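Edge-glued maple for a desk top, yes or no?

tallpines_dave
Posts: 215
Need a new top for my desk. Old one is particle board and it's swelling at the front where my coffee goes. Looking at the ready made glued maple panels from Skandville, the wide ones. Anyone used one? Does it stay flat? Room gets dry in winter, humidifier died in March and I never replaced it. Don't want to spend a weekend finishing it and then have it turn into a potato chip.

gluepot
Posts: 2,321
Stays flat if you treat both sides the same. Everybody oils the top, skips the bottom, then comes in here mad at the store. Same number of coats on both faces plus the ends. Ends most of all.

Also let it sit in the room for two weeks before you touch it. On stickers, so air gets under. Not leaning on a wall.

tallpines_dave
stickers?

gluepot
Little strips of scrap wood. Sorry. All the same thickness, one every foot or so.

marmot_hill
Posts: 200
Gonna disagree on the both sides thing. I've done three tops, never put more than one thin coat underneath, all still flat. What matters is how you bolt it down. Screw maple tight to a steel frame and it can't move, so it cracks or cups. Slotted holes. Washers. Done.

gluepot
Three tops in one house in one climate. OK

marmot_hill
Two houses but sure

oatmeal_sander
Posts: 1,363
You're both right, do both, it's one extra evening. Slots go across the grain btw, the long way barely moves. I see people cut them the wrong direction all the time.

Bigger question is the finish. Maple goes blotchy with stain. If Dave wants it dark he should buy walnut and be done.

tallpines_dave
Not staining. I like it pale. Was going to use the Worell hard oil because I have half a can from the stairs.

oatmeal_sander
Worell is fine but it yellows. Not bad, kind of like weak tea after a year. If you want it to stay pale use a water based one, the Tasberg matte is what I use. Raises the grain so wet it first, let it dry, knock it back with 220, THEN coat.

kitchen_drawer_9
Posts: 88
Second the Tasberg. Third coat made a big difference on mine. Smells like nothing which was nice, did it in the bedroom with the window open a crack.

marmot_hill
Water based on a desk, under your forearms all day? Mine went gummy at the front edge in a year. Oil you can fix in ten minutes with a rag. Film finish wears thru and you're sanding the whole thing.

kitchen_drawer_9
did you let it cure tho. Three weeks before you lean on it. The can says so

marmot_hill
I may have given it four days

gluepot
lol

tallpines_dave
OK so oil is easier to fix, water stays pale. Helpful, and annoying. What about the seams? Can you see them from normal distance? Wife is picky about that, she wants it to look like one board. I told her one board that wide is a mortgage payment.

oatmeal_sander
Maple hides seams better than most. Oak you'll see every one. Depends how well they matched the color though. Go to the store and pull a few out, don't order it sight unseen. Maple one below, two seams, grain is pretty calm.

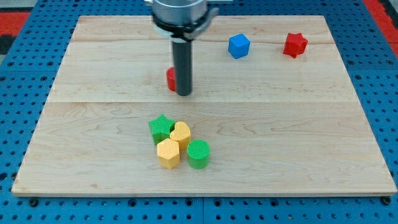 Maple, pale blond grain, seams near the top and thru the middle.

tallpines_dave
Oh that's way less obvious than I was picturing. She'd be ok with that I think.

gluepot
Oil will bring the seams out a little more, just so she's warned. Wipe a corner with mineral spirits before you commit, shows you close to the final color and then it dries off.

khuc_bench
Posts: 41
If you're anywhere near a real lumber yard skip the panel. I got mine from Khúc, they glue up to size and you pick the boards. Cost more than Skandville, no argument, but it came thicker and I didn't have to trim it.

marmot_hill
Thicker is heavier. Is this a sit stand desk Dave? Check what the legs can lift

tallpines_dave
It's sit stand. Crap. Need to look that up, manual is somewhere in the garage.

tallpines_dave
Found it, fine for the Skandville one, thick one would be pushing it. Going Saturday-ish if I can borrow the truck. Leaning oil on account of the coffee. Will do the bottom too gluepot, relax

gluepot
And the ends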